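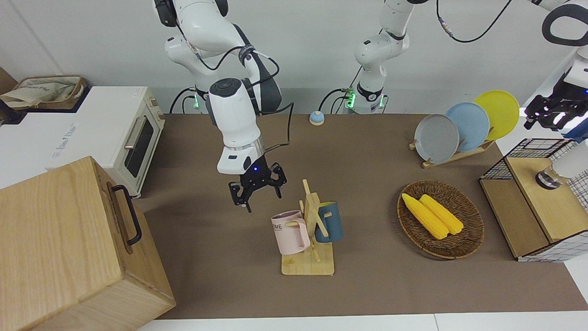 I've had the Reswood bench safety pack since November, and I keep getting asked if it's worth the money, so here goes. It's a 42-page guide to running a small two-arm setup on a tabletop, plus a stack of wipe-clean checklists and a roll of floor tape. I paid £40 for it, and the full Curesum binder was £133, so I wasn't expecting miracles.

The guide is lovely and plain! It starts with the boring stuff (who may be near the table, who holds the stop button, what has to be switched off before you reach in to move a mug) and gets it done in a few pages. I especially like the rule about parking both arms before anyone touches the props — we used to be very sloppy about that, and one Saturday I got a gripper in the sleeve. My own silly fault.

The cable section is good too. It wants you to move each arm slowly through its whole reach and watch the loops at the wrist, which takes ages but is worth doing.

Grumbles? The checklists assume you've got one arm, so I had to write the second in by hand, and the pen supplied smudges. There's next to nothing on speed limits for shared spaces, where the old Ronix leaflet did much better. And the tape lifts at the corners.

Four stars from me. I bought mine through Delaunay, and delivery took over a week. Get your own pen.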